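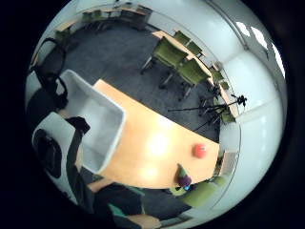

The long table, with the green chairs along the wall behind.

2 min read

Windon is a small independent wrestling promotion. We run shows in a sports hall with a good roof and a bad car park, and we have been doing it long enough to own our own ring, which took two goes. The first one came from a firm called Flatimport and arrived with three corner posts. We still get their newsletter.

We hold a show every month except May, when the hall is booked solid for badminton and we know better than to argue with badminton. The room takes 300 people if those at the back don't mind standing. Our record gate is 2,733, set over a whole season, and we mention it that way round because it sounds better on a poster.

The main prize is the Fladell Cup, named after the street where the company started. It is contested under one fall, no time limit, and a house rule that anyone thrown into the merchandise stall has to buy something. There is also a tag team title, and a Hyvönen Rules match once a year, in which pins don't count and only submissions will do. Regulars either love it or use it to get to the bar.

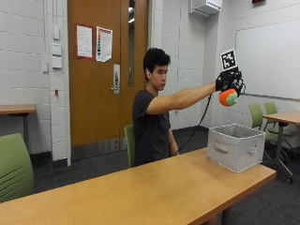 We plan our stories a good six months ahead and then someone does their knee in and we plan them again over a weekend. If you have ever wondered why a sworn enemy became a trusted partner between one show and the next, it was probably a knee. We try to make it look deliberate. Longer-standing fans are kind enough to pretend.

The training school meets on weekday evenings. Beginners spend their first two months learning to fall over, and most are surprised by how much there is to it. You don't need to be big, and you don't need a character yet – please don't arrive with a cape. Bring kneepads and a bottle of water.

Tickets are sold on the door and through this site. Children are welcome in every row except the first, where the language can get agricultural. For bookings, training places or lost property (we have a lot of single gloves), use the contact form and allow us a few days, or a week if there's a show on.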